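How Does Anybody Pay for a Really Tall Building?
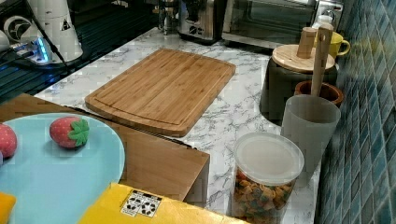
Drikow wanted to know why the builders don't just wait until they have saved up all the money, the way you might save up for a bike. It's a very good question, and I promise we'll get to it!

Let's pretend a company called Herkenard wants to put up an apartment building in the town of Hirwood, 18 floors high, with 700 windows. It needs land, steel, concrete, elevators and a whole lot of people who expect to be paid every Friday (quite right too). All of that costs money long before the first family moves in.

If Herkenard saved up first, the people in charge might be grandparents by the time they started digging. So they go to a bank and ask for a construction loan. A loan is money you borrow and promise to give back, plus a bit extra called interest.

The bank doesn't hand it all over on day one, though. It might split the money into four parts. When the hole is dug and the bottom is poured, out comes the first part, and then the builders carry on until it's time to ask for the next one.

Now, suppose the building takes almost four years, and in the meantime fewer people want apartments. Oh dear! The loan still has to be paid back, so Herkenard may have to ask the bank for more time, or find a partner to share the cost, or even sell the building before it's finished.

Next time you pass a crane, have a look for the big sign on the fence. Sometimes the bank's name is on it.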